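Gilet torsadé Vunico, coloris moutarde : mon avis après un hiver
Publié le 15/04/2022
Rubrique : Mailles et gros pulls

Je m'étais promis de ne plus acheter de laine jaune. La dernière fois, c'était une écharpe qui me donnait une mine de papier mâché et qui a fini chez ma sœur (elle est brune, ça lui va très bien, je ne lui en veux presque plus). Et puis en novembre je suis passée devant la boutique Torodeo, il pleuvait, je suis entrée pour me sécher et je suis ressortie avec ce gilet Vunico sous le bras. Voilà où mènent les averses.

Je le porte donc depuis cinq mois, à la maison surtout, dehors quand il ne fait pas trop froid, et plusieurs d'entre vous m'ont demandé ce que j'en pensais depuis que j'en ai parlé dans mon billet sur les placards. J'ai un peu traîné, pardon !

Commençons par la couleur, puisque c'est elle qui m'a fait craquer. C'est un vrai moutarde, assez chaud, qui s'entend à merveille avec un jean brut ou une jupe bleu marine. Avec du violet ou du lilas aussi, je l'ai découvert en le posant sur le lit un matin, et depuis je cherche un foulard dans ces tons-là.

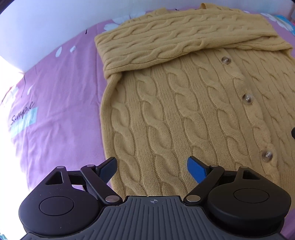

J'ai pris la taille au-dessus de la mienne, sur le conseil de la vendeuse, et je ne le regrette pas. Les mailles à torsades ont tendance à serrer un peu aux épaules, et j'aime pouvoir glisser une chemise dessous sans avoir l'air d'un rôti ficelé. Les manches sont longues, je les retourne une fois au poignet. Si vous êtes petite, essayez plutôt votre taille habituelle, quitte à le porter ouvert.

Les torsades sont ce qu'il y a de plus réussi. Elles sont grosses, bien en relief, séparées par des colonnes de côtes plus fines, et elles descendent tout droit sur le devant. Ma grand-mère tricotait des choses de ce genre, avec une aiguille auxiliaire coincée derrière l'oreille, et je sais le temps que ça prend. J'avais peur que tout s'aplatisse au bout de quelques semaines – c'est ce qui était arrivé à mon vieux gilet Lloyd, devenu plat comme une galette aux coudes – mais le motif a gardé son épaisseur.

Pour les boutons, je suis partagée. Ils sont ronds, translucides, avec un petit centre qui accroche la lumière. J'aurais préféré du bois ou de la corne, quelque chose d'un peu plus rustique, mais mon amie Lindsay McKinnon, qui coud bien mieux que moi, trouve au contraire que des boutons foncés auraient alourdi le devant. Elle a sans doute raison. J'ai quand même repassé un point de fil derrière celui du haut, par précaution, et j'en ferais autant sur n'importe quel gilet neuf.

Venons-en à ce qui m'agace un peu. Une maille aussi généreuse s'accroche partout : à la poignée du buffet, à la fermeture du sac, aux griffes du chat. Il y a donc des fils qui se promènent.

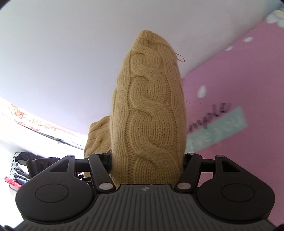 Surtout, ne coupez jamais un fil tiré ! Je prends un petit crochet fin, je le passe depuis l'envers et je ramène doucement la boucle à l'intérieur, puis j'étire un peu la maille autour avec les doigts. Il faut de la patience et une bonne lampe. Quant aux petites fibres qui dépassent, je les laisse tranquilles, elles finissent par se fondre dans le reste.

Côté lavage, je le fais à la main dans une bassine d'eau à peine tiède, jamais au-dessus de 20 degrés, avec une lessive douce. Je presse sans tordre, je le roule dans une grande serviette de toilette et je le laisse sécher à plat. Comptez deux bonnes journées, davantage si la maison est humide comme la mienne. Je n'ai pas tenté la machine et je ne compte pas essayer.

Et pas de cintre, je vous en supplie. Son poids tire sur les épaules et il gagnerait trois centimètres avant l'été. Je l'étale sur le lit, je rabats le haut sur le corps en lissant bien les torsades, et il part sur l'étagère, au-dessus des draps.
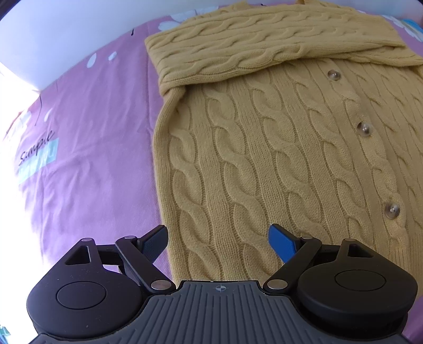
Plié, il est assez volumineux, il faut le savoir si vos placards sont aussi pleins que les miens. Dans la commode Plostgate dont je vous parlais l'an dernier, il occupe la moitié d'un tiroir à lui seul, et j'ai dû déménager deux pulls fins pour lui faire de la place.

Est-ce que je le rachèterais ? Oui, sans hésiter pour la couleur et le tricot, en grognant un peu pour les boutons. Torodeo avait aussi un vert sapin en vitrine cet hiver, que j'ai très sagement laissé sur son mannequin. Si l'une de vous l'a pris, dites-moi en commentaire ce qu'il donne à la lumière du jour, ça m'intéresse beaucoup.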